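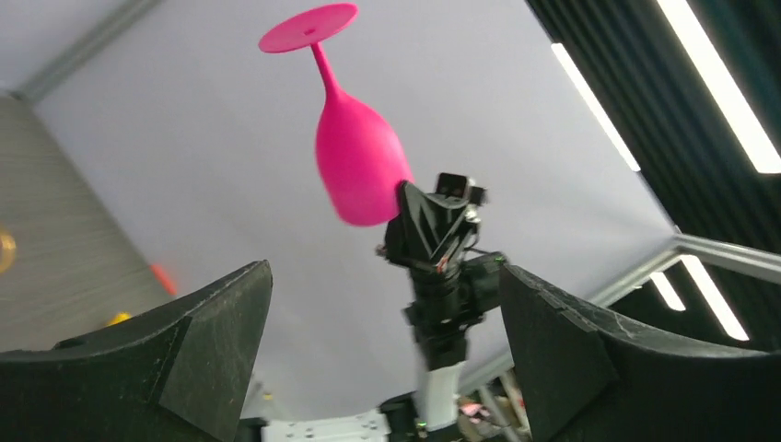
I'd been meaning to get to the Stasenance open day for years and always managed to be somewhere else. It's only held once a summer, you have to book in January, and I am not a person who books things in January. This time I did, and so on 10 August 2026 I was standing in a car park with a packed lunch and completely the wrong shoes, waiting to be let into a tableware works.

If you haven't come across Stasenance, they make cups, plates, bowls and picnic sets, mostly for cafes and campsites and a bit for shops. The works is on the edge of Donureck, past the garden centre, down a lane I drove past twice. Parking is free but the field slopes, so put the handbrake on properly (the man in the orange waistcoat was shouting this at everybody, and quite right too).

We went round in groups. Mine had a retired couple who'd both worked in potteries and kept asking much better questions than me, plus a family with two boys who wanted to know when lunch was. First stop was the colour room, and I could have stayed there all day! They keep a wall of sample chips, 111 colours in all, each with a little handwritten label. Our guide said the pinks are the hardest to keep the same from one batch to the next, and that customers spot it straight away if a replacement cup is even a shade off. Greys, apparently, you can get away with.

Then on to the moulding hall, which is loud and very warm and smells a bit like a new shower curtain. You get ear defenders at the door. The presses run in a long row and the newest one can turn out a plate every 30 seconds, which didn't sound all that quick to me until I watched the stack grow while the guide was still explaining how the machine worked. The old presses at the far end are painted green and leak, and the staff are clearly much fonder of them.

The bit I liked best was the seconds shed. Anything with a speck or a wobble ends up in there in crates, and on open day you can fill a paper bag for a fiver. I came out with six bowls from the Fevby range (the wide shallow ones, good for pasta), a jug with a slightly drunken handle and a butter dish I have no use for at all. The retired couple had brought their own boxes and newspaper. Next time I'll know.

Lunch was meant to be my sandwiches but the canteen was open – and there was a lemon sponge – so that was that. It's all served on their own plates, naturally. There was a queue of around 60 when I got there, but it moved along nicely and the tea was strong.

Afterwards there was a talk about the Testa picnic set, the one your gran probably had in the boot. It was launched 63 years ago and they still make the same lidded beaker from more or less the same drawing. They passed round an early one with a cracked lid and a faded sticker on the base, and a lady behind me got quite emotional about it. The talk went on a bit too long, if I'm being picky, and the chairs were hard.

A few practical things. Flat shoes with closed toes are a must, as they'll turn you away from the moulding hall in sandals and I only just scraped through in my canvas ones. Take a jumper off before you go in, not halfway round. The toilets are by the canteen and nowhere else. The bus from Donureck station stops at the top of the lane but the last one back leaves at ten past four, before the talk finishes, so you'd have to choose.

I've used the pasta bowls every night since. The butter dish has got paper clips in it.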